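秋冬前のアクセサリー点検チェックリスト（コメントつき・自宅用）

9月になると毎年やっている、手持ちアクセサリーの一斉点検の覚え書きです。もともとはノートの端っこに書いていた自分用のメモで、去年、ブログを読んでくださっている方から「リストだけでも載せて」と言われて載せたら、コメントのほうが長くなってしまいました。今年も懲りずに長いです！　チェック項目は「□」、その下のぶつぶつが私のコメントです。項目だけ拾い読みしても使えるようにしてあります（たぶん）。

書いている私はただの着け好きで、彫金の資格などは持っていません。アクセサリー売り場で16年以上働いていたので、お客さまが持ち込む「壊れました」はずいぶん見てきました。石や地金のことで迷ったら、買ったお店か修理屋さんに見てもらってくださいね。

始める前の準備

□ 洗面所ではなく、排水口のない部屋でやる

これ、最初に書いておかないと。洗面台の上でピアスのキャッチを外して、ころん、からの、すーっ。あの音は一度聞いたら忘れません。私は居間のテーブルでやります。午後2時くらいの、窓から光が入る時間がいちばん見やすいです。

□ テーブルに無地のタオルか布を敷く

白いタオルだと銀色の小さいパーツが見えにくく、黒いものだと黒い石が消えます。私は薄いグレーの手ぬぐいに落ち着きました。ループ状のパイル地は爪に引っかかるので平織りが好きです。

□ ルーペ、やわらかい布、綿棒、小皿、マスキングテープ、ペン

ルーペはSarkixの折りたたみ式を使っています。レンズが小さいので慣れるまで目が回りそうになりますが、ルーペのほうを目にくっつけて、品物を近づけたり離したりするとピントが合いやすいです。スマホのカメラの拡大でもだいたいのところは見られます。

小皿は、外したものを入れる皿と、修理行きを入れる皿を分けます。私は一度、点検済みと修理行きを同じ皿に入れて最初からやり直しました。

□ 手を洗ってハンドクリームは塗らずに始める

滑ります。クリームは終わってから。

□ 猫がいる家は猫に別室に行ってもらう

うちはいます。チェーンは猫にとって完全におもちゃで、飲み込んだら大ごとです。小さいお子さんがいるお宅も、お昼寝の時間などに。ボタン電池の入った光るアクセサリーがある場合は、なおさら。

1　ネックレスとペンダント

□ 引き輪（丸い留め具）のばねが最後まで戻るか

つまみを引いて、ゆっくり離す。途中で止まるものは修理行きのお皿へ。指でちょっと押せば閉まるから大丈夫、と思って使い続けたくなるんですよね、わかります。でも首の後ろは自分では見えないので、閉まったつもりで半開き、ということが起こります。私は14金の細いチェーンでこれをやって、駅の階段で足元に落ちてから気づきました。拾えたのは運です。

□ 留め具を受けるプレートや輪に隙間がないか

引き輪のほうばかり見て、受ける側を見ない人がとても多いです。丸カンの切れ目がほんの少し開いているだけで、細いチェーンはそこからするっと抜けます。ルーペで見て、切れ目がぴったり合っているか。爪を当ててみて引っかかるようなら要注意です。

□ チェーンの端から端まで指の間を通す

目をつぶって、ゆっくり。これがいちばん好きな作業です。ざらっとしたところ、急に曲がるところ、硬くなっているところがあったらマスキングテープで印をつけておきます。切れる前のチェーンは、手ざわりが変わっていることがあります。スネークチェーンは折れ癖がついたら元に戻らないことが多いので、早めに見つけても悲しいだけなのですが、それでも見ます。

□ ペンダントの根元（バチカン）の内側がすり減っていないか

チェーンとこすれる場所です。外側はきれいでも、内側が刃物みたいに薄くなっていることがあります。重いペンダントトップを毎日着けている方はここを真っ先に見てください。私のお気に入りの翡翠のしずく形も、ひっくり返したら片側だけずいぶん薄くなっていました。すぐ修理に出しました。

□ 糸で通したもの（真珠、天然石）は糸の伸びを見る

両端を持ってぶら下げて、珠と珠の間に糸がたくさん見えたら伸びています。留め具のすぐそばがいちばん伸びます。切れてしまってから珠を探すのはほんとうに大変で、売り場にいたころ、お客さまがビニール袋にばらばらの真珠を入れて持っていらしたことが何度もありました。たいてい何粒か足りないんです。

□ 絡まったものは無理に引っ張らない

平らなところに置いて、まち針を二本使って、中心からほぐします。イライラしてきたら一回お茶を飲む。夜中にやらない。私はどうしてもほどけないものをひと晩放置して、翌朝見たら五分でほどけたことがあります。

2　ピアスとイヤリング

□ ポスト（軸）が曲がっていないか、根元がぐらつかないか

正面から、横から、くるっと回して見る。根元のはんだの部分にひびがあるものは着けないでください。着けているときに折れると、耳のほうを傷つけることもあります。

□ キャッチがゆるくないか

キャッチを着けて、ピアス本体を下に向けて軽く振る。これで落ちるものは、外でも落ちます。金属のキャッチはペンチで締められるものもあるのですが、私は自分で締めて片方をつぶしてしまったので、替えを買うことにしています。シリコンのキャッチは黄ばんだり硬くなったりしたら交換。安いものなので、迷ったら替えるでいいと思います。

□ 軸と耳に触れる面の汚れ

綿棒に消毒用のアルコールを少しつけて拭きます。ただし真珠、オパール、琥珀、それから接着で留めてある飾りにはつけないように。軸だけ、そっと。

□ 着けたときのかゆみや赤みの記録

これはモノの点検というより自分の点検です。去年の秋にかゆくなったものを、「まあ今年は平気かも」と引っぱり出すのが私の悪い癖でした。金属が合わない方は我慢しないこと。赤みや汁が出るようなら外して、皮膚科で相談を。私はかゆくなったものには赤い糸を結んで別の箱に入れています。捨てられないんですね、かわいくて。

□ イヤリングのねじの空回り

ねじを締めきったところでまだくるくる回るものは、ねじ山が減っています。クリップ式は、ばねが弱ってきたかどうか、紙を一枚はさんで左右で比べるとわかりやすいです。これは昔の職場の先輩に教わった方法で、今もやっています。

□ フープピアスの先が開いていないか

閉じたときに針先がきちんと穴に収まるか。斜めにずれているのを見逃すと、マフラーに針先がぐさっと刺さります。

3　指輪

□ 石を留めている爪を一本ずつ見る

ルーペの出番です。爪が浮いていないか、先が減って平たくなっていないか、石との間に糸くずが挟まっていないか。糸くずが挟まっているのは、爪が浮いているというお知らせです。私は冬に髪の毛が挟まったことがあって、あれもそうでした。

□ 耳のそばで軽く振ってみる

かちかち、と小さな音がしたら石がゆるんでいます。静かな部屋でやってください。冷蔵庫がブーンといっていると聞こえません（うちのは古い）。

□ 腕（輪の部分）の薄さと歪み

テーブルに置いて上から見て、丸いかどうか。Pt900の指輪は丈夫だと思われがちですが、重い買い物袋を毎日持っていればちゃんと歪みます。手のひら側がいちばん減るので、そこを指でなぞってみてください。重ね着けしている方は、隣の指輪とこすれている面も。

□ サイズが今の指に合っているか

朝と夕方で違います。私は夕方に試します。抜けなくなりそうなものは点検の日に無理をして着けない。もし抜けなくなったら、手を心臓より高くしてしばらく待って、石けん水で。それでもだめで指の色が変わってきたら、指輪より指を優先してください。切ってもらえます。地金は直せます。

□ 刻印を読んでメモしておく

売るためというより、修理に出すときに聞かれるからです。ルーペで読めるうちに書き写しておくと楽です。減ってくると、これ何だっけ、になります。

4　ブレスレットとバングル

□ ゴムのブレスレットは、ゴムが白っぽくなっていないか

珠を少しずつ寄せて、間のゴムを見ます。毛羽立ち、白い筋、ぺたつき、どれかがあったら替えどき。ゴムは着けていなくても傷みます。引き出しにしまいっぱなしだったから新品同様、とは思わないほうがいいです。私は会計中のレジ前で飛ばしたことがあり、後ろに並んでいた方が一緒に拾ってくれました。あのときはありがとうございました。

□ 黒い石、緑の石は欠けとひびを光に透かして見る

濃い色の石はひびが見つけにくいので、斜めから光を当てます。翡翠は粘りのある石で割れにくいと言われますけれど、バングルを石の床に落とせばさすがに危ないです。爪の先で表面をなぞって、かすかに引っかかる線があったら、修理屋さんに見せるまで着けないことにしています。

□ 中折れ式の留め具がかちっと鳴るか

鳴らない、または鳴っても引っ張ると開くなら修理行き。安全チェーンがついているものはそちらも。安全チェーンだけで腕からぶらさがっているのを何度も見ました。働いてくれていたわけです、偉い。

□ バングルの縁にささくれがないか

古いストッキングを手にかぶせて、縁をすーっとなでます。引っかかったらそこにささくれがあります。家にある道具でできる点検としては、これがいちばん確実だと思っています。

□ 磁石の留め具は注意書きも確認

着け外しが楽で、母に贈ったのもこれです。ただ、ペースメーカーなどを入れている方は、着ける前に必ず主治医に相談を。それから磁石はカードや機械式の時計のそばに置かない。弱い磁石だと厚手のコートの袖にこすれただけで外れることもあるので、軽く引っ張ってみてどのくらい頑張るかを見ておきます。

5　ブローチと、ニットに着けるもの全般

□ 針が曲がっていないか、先が丸まっていないか

先が丸まった針は、生地の糸を押し分けずに引っ張って切ります。お気に入りのセーターに穴があくのはたいていこれ。まっすぐなら、布に刺したときにすっと入ります。

□ 回転式の留め具が途中で止まらないか

汚れで固くなっているだけなら、乾いた綿棒で掃除すると動くことがあります。ゆるすぎてくるくる回るものは、着けている間に開きます。

□ 着ける服の側も点検する

ブローチの点検なのに服？　と思われるかもしれませんが、ゆるい編み地に重いブローチをつけると、それだけで編み目が伸びます。裏に小さなフェルトを当てるとずいぶん違いますよ。薄手のニットなら、縫い目の近くに着けるという手もあります。着ける予定の服を一枚出して広げてみて、似合うかどうかも一緒に見てしまうと楽しいです（そして脱線して、ファッションショーが始まります）。 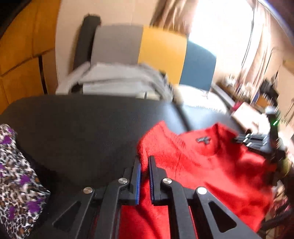
赤いニット。下は黒いクッション地です。

□ ニットと合わせる長いネックレスの引っかかり

飾りの裏側を指でなでて、角が立っているところがないか。爪留めの石がついたものは、編み地を一回すべらせてみて、引っかかるなら合わせない。セーターの糸も、石の爪も、引っかかるたびに両方傷みます。私は冬は表面のつるんとした翡翠やオニキスの出番を増やしています。赤いニットに黒い石、大好きな組み合わせです！　金具が金色だと少し華やかで、銀色だときりっとします。

□ 着脱の順番を見直す

ニットを着る、髪を整える、香水をつけて少し待つ、アクセサリーを着ける。帰ってきたら逆で、アクセサリーが先。わかっているのに、疲れて帰った日ほどセーターごと脱いでしまい、ピアスがどこかに行きます。玄関に小皿を置いてから、うちではだいぶ減りました。

6　汚れ落とし

□ 石の種類を確かめてから洗う

真珠、珊瑚、琥珀、オパール、トルコ石、エメラルドは、うちでは水にもつけず、乾いた布で拭くだけにしています。樹脂を染みこませた翡翠や、染めた石もあるので、来歴がよくわからないものも乾拭き組です。フリマで買ったかわいい子たちは全員こちら。

□ 超音波洗浄器に入れてよいものだけを分ける

Condentの小型を持っています。眼鏡を洗うのに買ったら楽しくて、何でも入れたくなったのですが、これが危ない。爪がゆるんだ指輪を入れると、振動で石が落ちることがあります。だから洗う前に点検です。上の爪の項目を飛ばして先に洗ってしまった年があって、底に小さな石が沈んでいたときは血の気が引きました。うちで入れてよいことにしているのは、石のついていない金やプラチナの、傷みのないチェーンと指輪だけ。説明書もちゃんと読みましょう、と自分に向かって書いておきます。

□ 銀の黒ずみは磨きすぎない

Zapataの磨き布でやさしく拭きます。わざと黒くしてある（いぶし仕上げの）ものまでぴかぴかにしてしまうと、模様がのっぺりします。やりました。メッキのものも、磨き布でこすると下地が出ます。メッキは眼鏡拭きのような布で軽く押さえるくらいで。

□ 洗ったあとは完全に乾かす

ドライヤーの温風は石によくないので冷風か自然乾燥。チェーンの中に水が残ると、しまったあとで変色します。私はキッチンペーパーの上に一晩置いて、猫の届かない戸棚の中で乾かします。

□ 塩素系の漂白剤とはぜったいに会わせない

お風呂掃除の前に指輪を外す。外す場所は決めておく。ポケットに入れない。ポケットに入れた指輪は洗濯機に入ります。

7　しまい方の点検

□ ひとつずつ分かれているか

硬い石は柔らかい石や真珠に傷をつけます。仕切りのない箱に全部入れている方（昔の私）は、まずチャックつきの小袋に分けるだけでもだいぶ違います。真珠だけは密閉しっぱなしにせず、布の袋に。

□ ケースの内側の布がはがれたり、べたついたりしていないか

StolloのロールケースをMサイズで使っていて、旅行のときもこのまま丸めて持っていきます。気に入っているのですが、スナップのところが少し硬いので、引っ張るときは布ではなくスナップのそばを持ちます。古いケースの中敷きは劣化して粉になることがあり、それが留め具に入りこむと動きが悪くなります。

□ 乾燥剤の交換

いつ入れたかわからない乾燥剤は、たぶんもう仕事をしていません。袋に交換した月を書いておくといいです。オパールのように乾きすぎが苦手な石とは一緒にしないように。

□ 鏡の前や窓辺に出しっぱなしのものはないか

飾っておくとかわいいんですよね。でも色が褪せる石もありますし、水晶の丸玉などは日の当たるところに置くと光を集めて火事のもとになることがあります。出窓の丸玉は、今日のうちに移動してください。ここだけは真顔で書いています。

□ 写真を撮っておく

一つずつ、裏も。留め具と刻印も。なくしたときや、修理の前後を見比べるときに役に立ちます。保険に入っている方は、購入時の書類と同じところに控えを。私は箱の段ごとに撮って、ファイル名を「上の段」「下の段」にしているだけの雑なやり方です。

今年の結果（自分用）

全部で900円の出費でした。シリコンのキャッチの替えと、小袋です。修理代はこれから。

修理行きのお皿に入ったもの：
・翡翠のブレスレット、ゴムに白い筋。珠は無事。
・銀のフープ、針先が右にずれている。
・真珠、留め具のそばの糸が伸びている。糸替えを頼む。
・母の形の古いブローチ、回転が途中で止まる。綿棒で掃除しても同じだった。

着けるのをやめたもの：
・かゆくなる星形のピアス。赤い糸を結んだ。来年の私へ、出さないこと。

保留：
・オニキスの指輪。振ると音がするような、しないような。冷蔵庫を疑っているので、静かな朝にもう一度聞いてみます。

いただいた質問から

「点検は年に何回すればいいですか」というご質問。毎日着けるものは、季節の変わり目ごとに見ておくと安心だと思います。たまにしか着けないものは、着ける前の晩に。当日の朝だと、壊れていたときに代わりを探してばたばたします（コーディネートも最初から考え直しですし！）。

「修理に出すとき、きれいに洗ってからのほうがいいですか」とも聞かれました。売り場にいた身としては、無理に洗わずそのまま持ってきてもらうほうが助かりました。外れた石やかけらがあれば、小袋に入れて一緒に。接着剤で留め直すのは、どうか、どうかやめてください。瞬間接着剤のついた石は修理のときにまずそれをはがすところから始まって、手間も代金も増えてしまいます。

「夫の時計のベルトも同じように見ればいい？」については、金属のベルトなら、こまのつなぎ目のピンが飛び出していないか、バックルが引っ張って開かないかを見るといいと思います。時計本体のことは私は全然わからないので、時計屋さんへ。

項目の抜けや、うちではこうしているよというお話があったら、コメント欄に書いてください。ブローチの針の手入れは、私もまだいい方法を探しているところです。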